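Every November someone at a trade show tells me the home robot is almost ready. I work in furniture repair, so I have my own test for this: could a machine take over the dull part of my day? A thread on where I think things stand.

My dull part is handling. Pick up a turned piece, look at it, turn it over, set it in the rack, pick up the next. A batch at our shop is 20 pieces. I can do a batch and listen to a ball game at the same time.

People assume the hard part for a machine is strength or speed. Strength was solved decades ago. A round, tapered, varnished piece of wood is a hard thing to hold. It wants to roll, and it wants to slide toward the thin end.

Flat jaws on a round rod touch it along two narrow lines. Everything depends on what you put between the jaw and the wood. Too hard and you mark the finish. Too soft and the pad tears up.

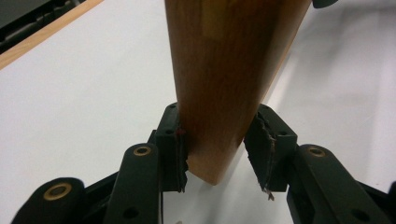 Cledlow, Thu 11 February

Look at the pads before you look at the wood. The one on the right has a flap peeling off it and the left one is ragged along the edge. The fingers themselves are fine as far as I can see. Soft material is the part you replace, same as on my bench clamps.

I bring this up because pad wear never makes it into the demo videos. If a machine is going to do a chore every day, somebody has to change its pads. In a shop that's a line on the maintenance sheet. In a kitchen I don't know whose job that is.

For what it's worth, I glue cork on my own clamps. Cork grips varnish well and doesn't leave a mark if you keep the glue off the face. It also crumbles. I have never found a facing that does both jobs and lasts.

Second problem is knowing how the piece is lying in the grip. If I pick up a leg and it's tilted, I feel it in my wrist before I see it. I correct without thinking. A machine has to get that from a camera or from a sensor in the finger, and then decide whether the tilt matters.

Often it doesn't matter. Dropping a piece into a bin, who cares. Putting a tapered end into a socket with glue already in it, it matters a lot, and you have a few minutes before the glue makes the decision for you.

I went over to Trallisov last fall to see their sorting line. It handles boards. Boards are easy – flat, square, all the same way up. It was very good at boards. I asked about spindles and they said spindles go to the people at the end of the line.

That's the honest state of shop-floor work as I see it. One machine, one shape, one job, and a person at the end for whatever is left over. The leftover pile is smaller than it used to be.

Third problem is two hands. Count how many chores you can do with one hand and the list gets short. Folding a sheet takes two. So does opening a jar, or moving anything long without letting one end swing into the door frame.

With two hands on one stiff object, each hand is pushing on the other whether you mean it or not. Move one end a little too far and the other end has to give, or the grip slips. People learn this very young and then can't explain how they do it.

That's why I pay attention to the approach where a person does the task through the same kind of jaws a machine would use. No fingertips to help you, no palm. You find out quickly which part of the job was in your fingers.
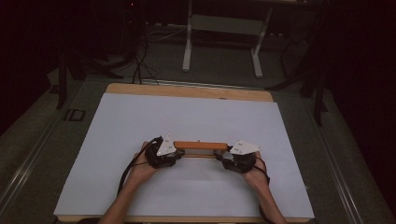
A reader wrote in to say that her mother has trouble with buttons and would take a slow machine over a clever one. She doesn't need speed, she says. She needs it to manage a shirt and the dishwasher, and to stop when told.

I think she has the order right. Slow is fine at home. I'd take a machine that needs all night to empty the dishwasher if I never found a chipped bowl.

The price is another matter. The Dulter catalog lists a plain two-finger gripper at 2000 dollars, and that's before the arm, the mount and the person who sets it up. Our shop could make that pay if it did spindles. It doesn't do spindles.

Where I'd put things today, chore by chore.

Moving identical boxes: yes, done, has been for years.

Wiping a clear table: close. Wiping a table with stuff on it, no.

Loading a dishwasher: I've seen it done slowly with dishes the machine had met before. I haven't seen it done with mine.

Racking turned legs without marking the finish: not yet in any shop I've been in. I'd be glad to be corrected on this one, so send me an address and I'll drive.

Threading a needle, sewing on a button: no. I can barely do it.

A couple of you asked about the talk. It's at the Ostrowski building, room 1401, and the doors open at 5. I'm bringing a box of legs, some tapered and some straight, and anyone with a gripper can try them.

If you come, bring your own pad material. I'd like to see what people are using besides foam and rubber. I'll bring the cork.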